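Section 6: Setting Up the Table

Your Urkinell table leaves the carton in one piece, which puts it ahead of most furniture. Before anyone eats at it, give it a few minutes.

1. Stand the table on a level floor. If it rocks, turn the levelling foot at the low corner until it stops. A folded coaster also works, but we worked hard on that foot.

2. Wipe the white top with a damp cloth and dry it. Keep scouring pads, bleach and enthusiastic relatives away from it.

3. Wash the Griden plate by hand before first use. The sticker underneath comes off in warm water, eventually.

4. Set the plate near the centre of the table, rim up. Leave the edges clear for elbows.

5. Place one piece of fruit on the plate. An apple is the traditional choice, being cheap and unlikely to leak. Stem end up, please — it sits better that way on most varieties.

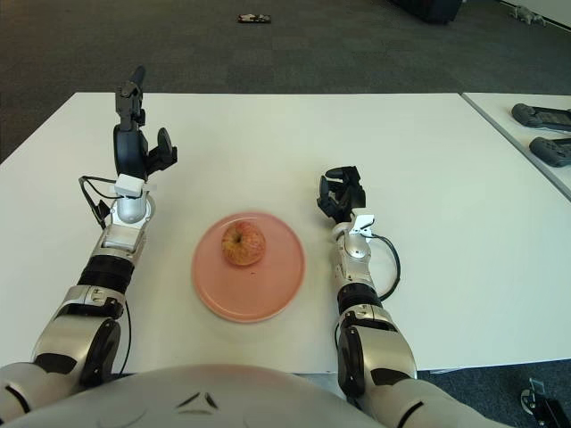

Fig. 3. Plate and apple set near the centre of the table.

6. Step back and look at it from the doorway. If the colour of the plate seems loud against the white, wait until September, when the light is kinder, or order the grey one (part 209).

NOTE: Crumbs show up on a pale plate. Brush them off with a dry cloth. Blowing on them moves the problem to the table.

CAUTION: The tabletop is not a cutting board. Slice the apple somewhere else. Knife marks are not covered by the warranty, and our service desk has heard the one about the cat.

For spare levelling feet, quote part 191.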